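Mon beau-frère pompier volontaire à Trindstead a enfin reçu sa médaille ! Vingt ans de garde, et il râlait encore parce qu'il fallait mettre la cravate. 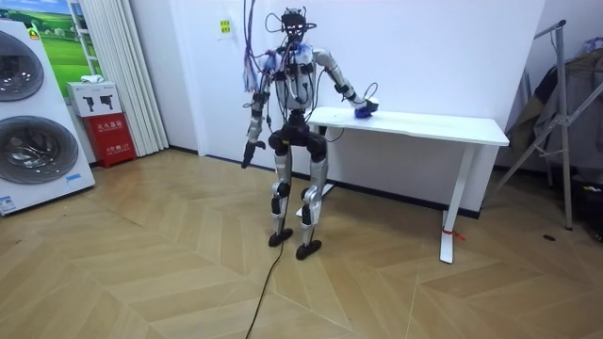

La salle pouvait accueillir jusqu'à 463 personnes et on était serrés, je vous jure. Le discours de Reinaldo Batista m'a eue (mascara fichu).

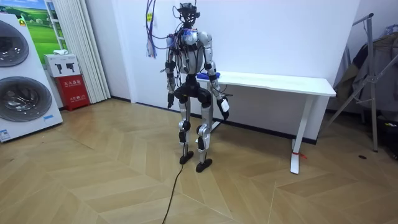 *Devant le mur blanc, novembre*

Ensuite, buffet, et la tombola de la caserne : 636 billets vendus, zéro lot pour moi. 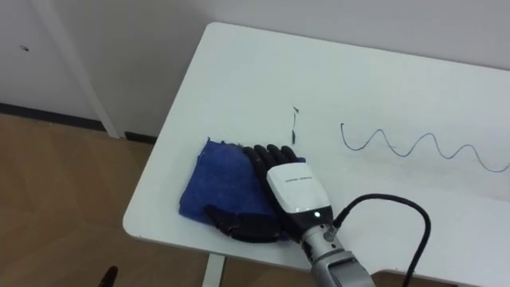 Maman, elle, a gagné un jambon. On en mange depuis mardi dernier… enfin, depuis trop longtemps.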